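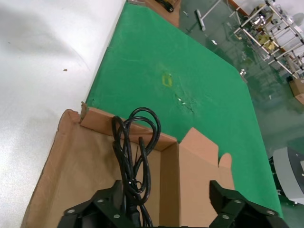
Ghizlane Slaoui wrote in to say the old FAQ told her how to join and how to quit and nothing at all about the part in the middle, and could we please fix it before she mails her first puzzle back. Fair. Rewritten below, in a rush, so email if something reads wrong.

KOLTORA PUZZLE EXCHANGE — FREQUENTLY ASKED

How does it work?

You send us a jigsaw puzzle you're done with. We send you one you haven't done. Keep going as long as you like. No fee to join, you pay postage one way (yours to us), we pay the other way out of donations and the spring sale.

How many can I have out at once?

Two. Three if you're a household with more than one member signed up, but tell us, the system won't know.

How long can I keep one?

No due date. If you've had it since March and it's still in the shrink wrap, maybe let someone else have a turn. We do send a nudge email. It's automatic, don't take it personally.

Where do I mail it?

Koltora Puzzle Exchange
234 Dudek Street, rear entrance

Rear entrance matters. The front is the dentist and they've been very nice about it so far.

Can I just drop it off?

Yes. Wednesday evenings, someone's there till 8. Otherwise the blue bin inside the rear door, if the door's open. Please don't leave puzzles on the step. Rain.

How should I pack it?

Ok so, the long one.

Pieces go in a zip bag inside the puzzle box. Every time. Even if the box seems tight. Squeeze the air out first or the lid won't close.

Rubber band around the puzzle box, both directions. NOT tape. Tape pulls the picture off the lid and then the next person has a lid with half a lighthouse.

Then the whole thing in an outer carton. Used ones are fine, we reuse everything here, dented and ugly ok as long as the bottom holds. Cover old labels or peel them. One carton went back and forth to a stranger in Skaltton twice last year on account of an old label, and we still don't have that puzzle.

Fill the gaps with newspaper. No packing peanuts please, they get in with the pieces.

Member slip on top, filled in. No slip = it sits on the shelf of mysteries untill we work out who you are.

Do you supply the cartons?

Not new ones. You can reuse the one we sent yours in. If it's fallen apart ask for another on a Wednesday, there's usually a stack.

What do you take?

Anything from 200 pieces up. Cardboard or wood. Under 200 goes to the kids' shelf, which Tamunoemi Ogundipe runs separately, so write KIDS on the outside and it'll get to her.

What don't you take?

Anything damp or musty, even a little. Smoke smell. 3D puzzles (tried it, chaos). Puzzles in a bag with no picture, unless you print a picture. Glued ones — yes, people send them.

There's a piece missing. Do I have to throw it out?

No! Lots of members don't mind. Write it on the slip AND on a bit of paper inside the lid, and where the hole is if you remember ("sky, upper left"). We mark it with an orange dot. When you sign up you can tick "no orange dots" and you'll never get one, though your wait will be longer.

What if I lose a piece?

Just say so. Same orange dot. No fine, no list of shame. If it turns up later under the couch mail it in an envelope with the puzzle name. Not just the piece on its own. We have a jar of pieces on their own.

What if the one you sent me is missing a piece and there's no dot?

Tell us, we'll dot it. And you go to the front of the line for your next pick.

Do I have to check every piece is there before I send it?

Nope. If you finished it you know. If you gave up halfway, say "not finished" on the slip and somebody here will do it eventually. Hatem Samir has a pile and is quite happy with it.

Can I pick which puzzle I get?

Sort of. List is on the site, some 200 titles on a normal week. Send your top choices, we do our best. If nothing on your list is in we send something in the same line: same maker if we can, same sort of picture if not. Tick "surprise me" and yours ships fastest by a lot.

I hate a certain kind of picture. Can I say so?

Yes, box on the form. Most common so far is kittens, then all-one-color.

The list says "Kumis set". What is that?

Kumis is the big donation from last fall. Old wooden puzzles, hand cut, no picture on the lid at all, just a title. They go out insured and only to members who've done at least three swaps. You do not need to be brave but it helps. Please please do not put these in the blue bin, hand them to a person.

Will you ship outside the country?

Not right now. Postage got silly. Ívar Bergmann is looking into a partner swap so that might change, no promises on when.

I have cats / dogs / a toddler. Ok?

Of course. Chewed pieces count as missing pieces if they don't lock anymore. Orange dot. Do mention pets on your form tho, we have a few members with bad allergies and try to route around them.

Can I keep one I really love?

Once, sure. Send two in its place and tell us so it comes off the list. Not the Kumis ones.

My package never arrived.

Give it ten days, then email with your member number. Postage slips get kept for a couple months so we can usually trace it. If it's gone it's gone, you won't owe anybody a puzzle.

Can I give a puzzle without joining?

Please do. Write DONATION on the slip line or anywhere we'll see it. No receipt unless you ask.

Do you do table loans, sorting trays, that kind of thing?

Trays yes, pick up only, drop-in night. Roll-up felts, yes, two of them, both out a lot. Tables no.

How do I quit?

Send back what you have. Say bye. That's it. If you want to come back later your number still works.

Who do I email?

Meriem El Sherbiny reads the inbox. Usually mornings. Put your member number in the subject line and the puzzle title if it's about a puzzle. If you don't hear back in a week send it again, the spam filter really does not like the word "pieces" for some reson.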